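# Comparing two grippers in simulation before you buy one

This tutorial explains how I compare parallel grippers on a simulated table with two arms. It is written for people who already can start their simulator and move an arm, but who do not yet have a fair way to say "gripper A is better for us than gripper B". At Granora we used it to choose between the Skulden gripper (short fingers, wide pads) and the Falcão gripper (longer fingers which become narrow to the tip). The controller was the same Trudon controller in both cases.

You need:

- a simulated cell with two arms, one fixed camera and one camera on each wrist
- the models of both grippers, with correct finger length and correct mass
- a place to save the results, a simple spreadsheet is enough

## 1. Prepare a table with few things on it

My first table had too many objects, and after one week I could not say which of them caused the failures. Ngân Khương, who maintains our models, convinced me to start again with less. We kept a shelf, a tray and one flat disc. The disc is the difficult part of the test: a flat thing that lies directly on the table leaves very little side for the fingers to hold.

Put the disc well away from the shelf and the tray. If it is too near to one of them, you will measure collisions with furniture and not the quality of the grip.
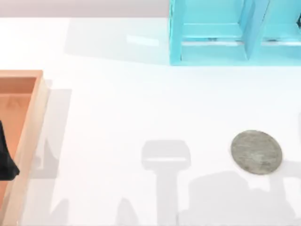

*Fixed camera, start of a trial: shelf at the top right, tray on the left, grey disc at the lower right.*

Leave the shadows on. It is tempting to switch them off, as the view becomes cleaner and the rendering is faster. But the fixed camera often does not see the arms themselves, and then the shadow is the quickest sign for a human that the arm is over the table at all. Also, if you later train something on these views, the real room will have shadows too.

## 2. Check each camera separately

Do this before the first trial and again after every change of gripper. A different gripper has a different length, so the wrist camera may finish in another place relative to the finger tips, even when you did not touch the camera settings.

1. Open the fixed camera and check that the disc is completely visible.
2. Open the first wrist camera and move that arm slowly down.
3. Stop when the object is large in the view, and write down the height.
4. Do the same with the second wrist camera.
5. Save the three views under the name of the gripper.

Érica Meireles added a good habit to step 3: she always saves one view which is too close. You learn from it where the camera stops to be useful. When a textured surface fills half of the view and its outer edge is not complete any more, your software can no longer find the centre of the object from this camera only. You must then trust the last good estimate.
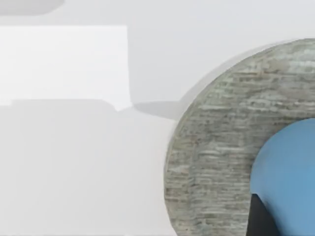
I recommend to set the hand-over height a little above this point. In our cell the last 40 mm of the approach are done without correction from the wrist camera. Your value will be different, and it can be different for each gripper, so please measure it and do not copy mine.

## 3. Keep the start pose the same

This is the step where most comparisons become unfair. If gripper A starts closer to the disc than gripper B, it has less time to make a mistake. I define the start pose at the finger tips and not at the wrist flange. With the longer Falcão fingers the wrist must therefore start higher.

For each trial:

- load the scene with the same random seed for both grippers
- move both arms to the start pose
- wait until the joints are still
- save one view from the fixed camera
- start the trial

The saved view costs almost nothing and it has helped me many times. Wagner Honorato once sent me results where one gripper looked much worse than the day before. We put the start views side by side and saw that the shadow of the gripper was in another place - the tool offset was still the old one.
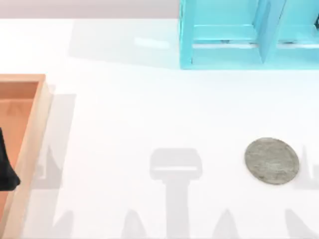
*Start view from the fixed camera, with the gripper shadow in the lower middle, between the tray and the disc.*

When you compare such views, look first at the position of the gripper shadow and after that at the edges of the tray and the shelf. If the edges moved, it is the camera. If only the shadow moved, look at the arm or at the light.

## 4. Test the tray too

A gripper which is good on the open table can be poor inside a tray, and for our customers the tray is the more common case. The walls limit how far the fingers can open and how much the wrist can tilt. So I make a second set of trials in which one arm only goes into the tray, waits, and comes out again. There is nothing to pick up in this set. I only want to know if the finger can go there without touching the walls.

Use the wrist camera for this, and check that you see the finger tip and the top rim of the tray wall at the same time. If you see only the finger, you cannot judge from the view how much space remains.

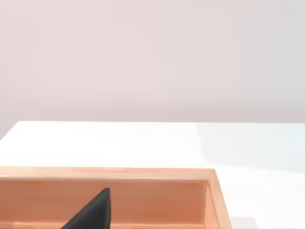
Go down in small steps and read the distance between finger and wall from the simulator at each step. It is better not to guess it by eye. A dark finger in front of a warm colour is easy to see, but the depth is not. Knut Hinrichs and I both estimated the distance for the same set of views, and we did not agree even on which trial was the closest one.

Repeat the descent in the corner of the tray. There the narrow fingers had a clear advantage in our cell, and the wide pads needed a turned wrist to reach the same point.

## 5. How many trials

We made 1,929 trials in total, which was more than necessary. After the first 55 for each gripper the order between the two did not change again. If your time is short, begin with this number and look if the result is already clear. When both grippers are very close, do more.

Count these results separately:

| Result | When to use it |
|---|---|
| Held | Object is lifted and stays for 4 seconds |
| Slipped | Object is lifted, then lost |
| Pushed | Object moves on the table but is never lifted |
| Contact | Finger touches shelf, tray or table with too much force |

Please do not put "slipped" and "pushed" together as one failure. A slipped object tells you about pads and friction. A pushed object is mostly a problem of finger shape or of the approach angle, and softer pads will not repair it.

## 6. Friction, the value I trust least

The friction between pad and object is set by you, and a simulator will accept any number. I run the whole set with a low, a middle and a high value. If one gripper wins in all cases, good. If the winner changes with the friction, then the simulation has not answered the question and you need a real test with real pads.

For us the Falcão won in the tray with every value. On the flat disc the Skulden was better with high friction and the Falcão with low. Guido Sorrentino will repeat the disc part on the real arms in August, and I will add his numbers to the table in section 5.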